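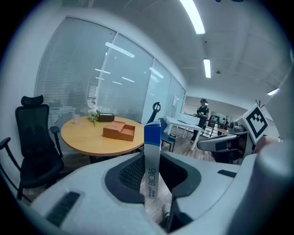

Roy Hand Unit

The Roy is a hand-held gripper for recording everyday handling jobs, so that a robot arm can be taught to do them later. The person holds the unit, picks things up with it and puts them where they belong. The recording is then used to train an arm fitted with the same kind of gripper. It comes from Prondwood and is sold in the US and Canada through Bretum.

What it is used for

Most of our customers run offices, supply rooms and small packing areas. The jobs they record are the dull ones: putting boxed goods back on a shelf, clearing meeting tables, moving packets from a carton to a tray. Small boxes with flat sides are the easiest place to start. Soft bags and loose paper take more practice and more recordings.

You don't need a lab. The unit works in an ordinary meeting room with the chairs, cups and plants left where they are, and an arm that will work in a real office should learn from one. Keep the blinds and lights the way they normally are during the workday.

Who does the recording

The people who already do the job. An operator needs one morning of training, which covers grip, walking pace, how to start and stop a recording, and when to throw a bad one away. No programming is involved.

At Jinirton, an office supply company that bought two units last year, the recording is shared among the stockroom staff. Conceição Figueiredo runs the stockroom. "I asked for two things before we started," she told us. "Recording counts as paid work on the schedule, and people can say no to it. Two of mine said no and they're still on the floor doing what they did before."

The arm at Jinirton now handles the evening restock of boxed items. Her team comes in to full shelves and spends the first part of the shift on returns and damaged stock, which used to pile up until Saturday. The late shift is shorter than it was. Anyone who depended on those hours was offered daytime hours, and one person turned them down and left. Customers ask us about this, and we would sooner you heard it before buying.

Omar Sabbagh, who works the early shift there, has recorded more than anyone else on the team. His complaint is his wrist. We now advise stopping after 20 minutes and switching hands or switching people.

Before you buy

Talk to your staff first. Tell them which job the arm is meant to take over and what they will be doing afterward. Put it in writing. Arif Liyanage on our setup team will join that meeting by phone if you want him there, and there is no charge for it.

Plan on 500 good recordings for a single simple job and 1000 for a job with several kinds of package. Other people in the room may be picked up in a recording. Post a notice at the door and let them know when you are working.

In the box

Hand unit, white
Marker plate, fitted
Spare grip pads
Charger and cable
Wrist strap
Printed operator guide

Part numbers

2321 Hand unit, complete
2608 Spare grip pad set

Care

Wipe the housing and the marker plate with a dry cloth. Do not use alcohol on the grip pads. Replace the pads when boxes begin to slip. Never write on the marker or put tape over it.

Orders and questions

For prices and delivery, ask for Blandine Tanguy at Bretum. For repairs, ask for Mitali Mollah and have the serial number ready. Loan units are available during a repair if you let us know when you send yours in.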